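Escobedo County warming shelter contract, what are we paying for?

gravelroad_87
Posted 6:42 pm

Read the packet for the May meeting if you haven't. The county wants to hand the overnight shelter to Kenness for another year, and the only performance number in there is "300 guests served." Served how? One night each? Same people counted every time they walk in? I asked at the counter and was told the vendor defines it. So the vendor writes its own report card.

I'm not against the shelter. I voted for the levy. I want to know what it bought.

pinecone_annie
Posted 6:58 pm

It bought beds. People slept indoors in January. I don't know why that needs a spreadsheet.

gravelroad_87
Posted 7:05 pm

Because the levy runs out and they'll be back asking for more. "Trust us" worked on me once.

tallowtree
Posted 7:31 pm

Page 10 of the packet has the bed count, by the way. The old site on Clasteo Street had more beds and cost less. The difference is listed as "coordination." I've read that section twice and couldn't tell you what gets coordinated.

mudflap
Posted 7:49 pm

Coordination is the case workers. There are 4 of them. My sister-in-law is one and she drives her own car all over the county getting people to ID appointments. You can't get housing without an ID. So yeah, it costs money.

tallowtree
Posted 8:02 pm

Fine, then write "four case workers" in the packet. I'd have no complaint.

Also has anyone looked at the Zaroris piece? That's the intake software. It's a separate contract, it renews by itself, and I can't find where the commissioners ever voted on it. 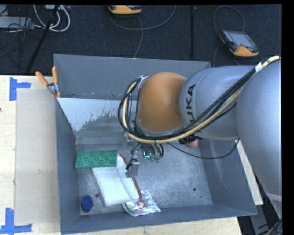
KUKA arm over a gray metal bin

quietcorner
Posted 8:20 pm

Zaroris was in the consent agenda last year. They pass all of those in one motion. It's legal, it's just a lousy way to buy something.

I stayed at Clasteo Street for part of a winter, so let me put in my two cents. The beds were cheaper because the place had one bathroom working and you were out the door at 6 am no matter what the weather was doing. Please don't use it as your good old days.

tallowtree
Posted 8:33 pm

Fair. I only had the cost figures and didn't know about the 6 am thing. I still want the numbers broken out.

pinecone_annie
Posted 8:41 pm

Every one of these threads goes the same way. Somebody "just wants the numbers" and next thing you know the program gets cut. I've watched it happen with the bus vouchers.

gravelroad_87
Posted 8:55 pm

The bus vouchers got cut when the state money dried up. It had nothing to do with people asking questions. And if Kenness is doing good work, a real count helps them. How many people moved into a place and were still there six months later? Give me that one number and I'll shut up.

mudflap
Posted 9:10 pm

You won't shut up lol

But they do track it. She says it goes to the state every quarter. Whether the county ever reads it, no idea.

gravelroad_87
Posted 9:14 pm

Then it should be in the packet. I'm putting in a records request tonight.

quietcorner
Posted 9:26 pm

Ask for turn-aways too. Nights they were full and sent people off. I bet that isn't in anybody's report.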